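Skorkik: Drawer State Estimation for a Hand-Held Gripper Dataset
Project report, Mostamar robotics software course

1. Goal

The aim of the project was to write a perception module that reports which drawer of a small tabletop organizer is open and how far, using only the wrist view. The planner in our course stack (Ots) already accepts a drawer index and an opening distance, but until now both values were typed in by hand before each run. Skorkik replaces that manual step.

2. Input data

Training data came from hand-held gripper demonstrations recorded in March with the Skallodex logging tool. After removing clips with missing timestamps, 1000 frames were left. Each frame was labeled with a box for every visible drawer front, a point on each handle, and one of three states: closed, partly open, open.

Labeling was slower than planned. With opaque furniture a drawer front is easy to outline. With tinted, see-through plastic the dividers and the edges of other drawers show through the front, and in the first labeling pass the same edge was often marked as belonging to two different drawers. We rewrote the labeling guide so that the handle point is placed first and the box is drawn around it. The second pass was much more consistent.

3. Method

The module has two stages. The first is a small keypoint network that finds handle points. The second fits a line through the handles of the closed drawers and measures how far any remaining handle is displaced from it. The displacement is converted to a distance using the gripper pose from Skallodex and the known drawer height.

We first tried a depth-based version. Depth on translucent walls was full of holes, and the values that did come back often belonged to the table behind the plastic. That version was dropped after 2 weeks. The code is still in the repository under old/depth.

The gripper fingers are masked before the keypoint stage. Without the mask, the network sometimes placed a handle on the screw hole of a finger pad, which is small, dark and round enough to confuse it. The mask is fixed, so it has to be redrawn if the pads are changed.

4. Results

On the held-out clips the state label was correct in almost all frames where at least two closed handles were visible. With only one closed handle the line fit is undefined, and the module returns "unknown". Ots treats "unknown" as a request to move back and look again.

The main remaining errors were:

Bright reflections along a drawer edge, read as the edge of a second open drawer (6 clips).
Handles hidden behind a finger during the approach (3 clips).

Reflections were worst on the white table covering with the lamps at full brightness. Lowering the exposure helped, but it also made the handles harder to separate from the dark plastic.

5. Remaining work

The drawer height is still a constant in the config file and should be estimated from the handle spacing. The conversion to distance also assumes that the organizer stands upright and that the drawer slides straight out. A drawer that is pulled out at a slight angle gives a reading that is too short, and we have no test for this yet.

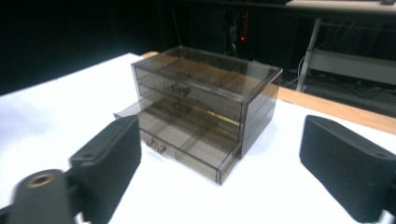
The next version will keep the last valid line fit in memory for a short time, so that a hidden handle does not reset the estimate in the middle of an approach.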